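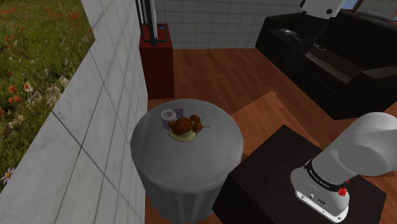 Home | News | Reviews | Events | Reading Groups | Contact

Library readers still love a paperback, says new Clinow survey

If you thought everyone in the library queue had switched to audiobooks, think again! A new survey of library members across the Clinow district has found that printed fiction is still well ahead of everything else, and that the humble paperback is the thing most people go home with.

The survey was sent to 2000 members in June, and 1259 of them filled it in. That is a wonderful response for a form that ran to four pages, and the library service says it has never had so many replies. The results were published on 6th November.

Crime came out as the most borrowed type of book, which won't shock anyone who has tried to reserve a new detective novel lately. Historical fiction was second. The real surprise was poetry, which has jumped several places since the last survey and is now borrowed more often than cookery. Most of the new poetry readers are under 30, and many of them said they had picked up a collection after hearing a poem read aloud online or at an open mic night.

"We had three shelves of poetry at Duman Road and I was always being asked if we could spare one," said Sepehr Mohammadi, who looks after adult fiction and poetry for the service. "Now I'm asking for a fourth."

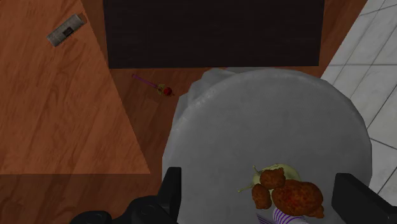
A table top with food.

Members were also asked how they choose what to read next. Recommendations from friends and family came top, followed by the returns trolley – yes, really. Plenty of people wrote in the comments box that they head straight for whatever has just been handed back, on the grounds that somebody else thought it worth carrying home. Newspaper reviews were much further down the list, and prize stickers on the cover made very little difference.

E-books did better among members who live in the villages, where the mobile library calls every 2 weeks. Several said they read on a tablet between visits and save the van for large print and children's picture books. Audiobooks are growing too, mostly with people who drive to work.

One question asked what would get members reading more. Longer Saturday opening was the favourite answer, and shorter waiting lists came next. The service has already promised to spend part of this year's book fund on extra copies of the most requested titles, with 1000 new paperbacks due on the shelves before the spring. Gralo and Nadeo branches will get theirs first, and there will be a good helping of poetry among them.

The full results are on display at all branches, and you can borrow a printed copy to read at home.

Recent news

Gralo reading group picks its winter list
Short story competition: closing date extended
Mobile library timetable changes
Second-hand book sale returns to Nadeo
New large print titles this month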